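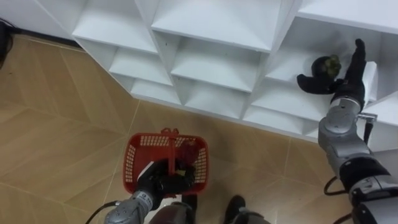

White shelving unit with open compartments.

Kenholm Open Records Project: Frequently Asked Questions

What is the Open Records Project?
We collect, scan and post public records about the Wonenitz Dam inquiry, from the first state hearing to the final report. So far the online reading room holds 3855 pages, and more go up every month. If you love reading what officials wrote to each other before they knew anyone would be looking, you're going to have a great time here!

Are these leaked documents?
No. Everything we post was released by a government office, either in answer to a records request or because the office declassified it and put it out. We don't accept leaked material, even when it looks genuine.

Who decides what gets declassified?
The agency that created the record, in most cases. A governor or agency head can order a wider release, and that's how the big batch in May came out (all 1059 pages of it, and what a week that was for our scanner). A court can also order a release after a lawsuit.

Why are there black bars on so many pages?
Those are redactions. The agency covers names, phone numbers, details of ongoing cases and anything it says would harm security. We post pages exactly as we got them and never try to read what's under a bar. Look for the small code in the margin, which tells you the legal reason for the cut. Our code key is linked from every page, and it's surprisingly fun once you get the hang of it.

Can a redaction be challenged?
Yes, and please do! Anyone can appeal. We have filed 36 appeals on the Wonenitz papers and won back full paragraphs in several of them, including most of the Pfister memo. When a cleaner copy arrives we post it next to the old one so you can compare the two.

What is the Pfister memo?
It's the staff memo that set out the case for opening the inquiry. Both parties in the legislature quote from it, usually different sentences, so we suggest reading the whole thing. It takes less time than you'd think.

How do I search the files?
Use Kidix, our search tool. Type a word or phrase and it shows every page where the phrase turns up, in date order. Handwritten notes don't search well yet, so try the folder list for those. You can also search by sender, by office or by hearing number.

I found a mistake in a transcript. What now?
Hit "Report a problem" at the bottom of the page and tell us the page number and line. We fix typing errors quickly. Errors in the original stay put, spelling included.

Does the project take sides?
We have readers who think the inquiry was a witch hunt and readers who think it ended too early, and we're glad to have both. We don't endorse candidates or publish opinion pieces.

Can I request records myself?
Absolutely, and it's easier than it sounds. Download our sample letter, fill in the office and the records you want, and send it off. Be specific about dates. Small requests tend to move faster than huge ones, and many cost nothing.

Can I use your scans in a class or an article?
Go right ahead. They're public records. We'd love a link back, and teachers can order the printed starter set, which has 299 pages and a timeline.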